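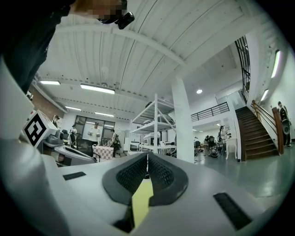 Florna, by Orest Zhuravel. Reviewed 2024-11-09

The jacket of Florna promises a family torn apart by a secret, and I have learned to lower my hopes when I read that. Orest Zhuravel's second novel follows the Derkach sisters, who come home to the river town of Platau in October to sell their late father's pharmacy and find a stranger's name on the deed. It runs 253 pages and needed fewer. Zhuravel likes a symbol and won't leave it alone: a bright yellow strip like the one between the two black finger pads would get a chapter to itself, then come back at the funeral.

The first four chapters are the trouble. Everybody remembers things at length, usually at a window. Chapter 10 finally puts both sisters in one room with the lawyer, and for a while the talk is quick and mean and I stopped checking how much was left. Then a box of letters shows up and explains the lot.

Plustham, the publisher, calls it "unputdownable." I put it down four times, once for a week. The older sister is well drawn, and the pharmacy, with its sticky drawers and unpaid bills, feels like a place somebody worked in. The younger one mostly sighs.

Borrow it if the library has a copy. I wouldn't pay hardcover price, and I'm not convinced by the hints of a sequel.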